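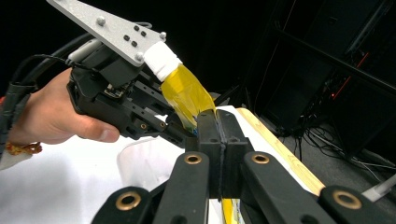 Let tenants fix things

My lease has 40 clauses, and 3 of them say the same thing in different words: I may not repair anything. If a cabinet hinge comes loose, I am supposed to file a request through the building's website and wait. Last March I waited most of the month for a kitchen faucet that needed a new washer. I could have bought the washer on my way home from work.

The management company, Dirnent, looks after 2,188 apartments in this city. It has a reason for the rule. Some tenants will do bad work, and bad work with gas or wiring can hurt the people next door. I have no quarrel with that. Gas lines, breaker panels and anything inside a wall should stay with licensed people.

But the rule doesn't stop there. It covers washers, hinges, door sweeps, toilet flappers and window latches. Miłosz Grabowska, who lives below me, got a written warning for replacing a cracked outlet cover. The cover is held on by one screw. The crack had been there when he moved in, and it was listed on his inspection sheet.

A better lease would include a short list of jobs any tenant may do at his or her own expense, with the old part kept in a drawer for the landlord. A second list would cover jobs that need a yes by email within a few days. Everything else would go through the office as it does now.

Landlords worry about damage, and they already hold a deposit for it. Mine is $399 on top of a month's rent, which would pay for a good many botched hinges.

The present system also costs them money. A dripping faucet runs up the water bill, and in my building the owner pays for water. Sending a man in a truck to turn one screw can't be cheap either.

I raised this with the office in writing and was told the lease is standard. It may well be. The renewal is due soon, and I plan to cross out clause 17, initial it and send it back.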